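Subject: Re: [hoops] Granden trade, am I the only one who hates it
Date: 9 May 2020

Quick one, on my lunch.

> Granden gave up a starting guard and two second rounders for a guy
> who played 17 games last year. Explain to me how that's a win now
> move. The bench was already thin and now it's thinner.

Ok so I get the 17 games thing. Everybody brings it up. But look at what he did in those games before the ankle, he was getting to the line whenever he wanted and he guards the other team's best wing every night. Granden hasn't had that since the old building.

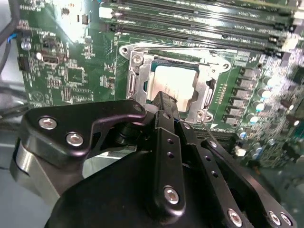
And the guard they gave up wasn't going to re-sign anyway. Was out the door. You get something for him now or you get nothing in the summer, simple as that.

Second rounders, who cares. Name one Granden second rounder who stuck. I'll wait.

Where I agree with you is the bench. Aubert did this same deal more or less a few years back, shipped out depth for one big name, and by the playoffs they were running a seven man rotation and everybody's legs were gone. Won 62 and went home in the second round. So yeah that part worries me, its a real thing.
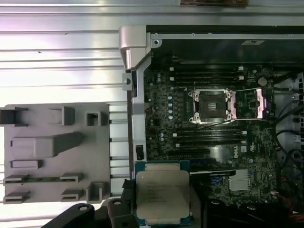 What looks like a memory module in the tray, case open next to it.

Now the cap stuff. Somebody on here said the deal puts them over the tax line and I don't think thats right. His number drops after this year, there's a team option behind it, and the two contracts that come off in the summer cover most of the rest. If he can't stay healthy they decline and walk away. Not crazy money.

What I'd do: start him, bring the kid off the bench as the scorer with the second unit, and go get a backup big from whoever is selling. Uritz has a couple they don't play. Wouldn't cost much.

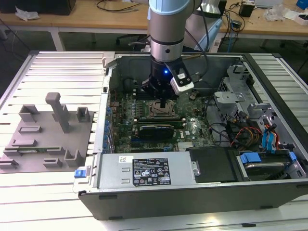 Also can we stop with the "chemistry" argument. Last year's team had great chemistry and couldn't defend a pick and roll. Teh locker room was lovely, they gave up a layup every other trip. I'll take a grump who can switch.

Coaching is a bigger question for me than the trade. If he's going to keep dropping the center on every screen it doesn't matter who's on the wing.

Anyway that's my two cents, gotta run, will read the rest tonight. 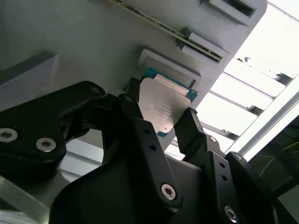 Gridis wrote back before I could hit send and says the coach is fine, the trade is bad, and anyone who thinks a team option saves you from a bad ankle hasn't watched enough of this franchise. He'd have kept the guard, let him walk if it came to that, and used the roster spots on shooters.

Fine. Shooters who can't guard anybody, we tried that too. More later.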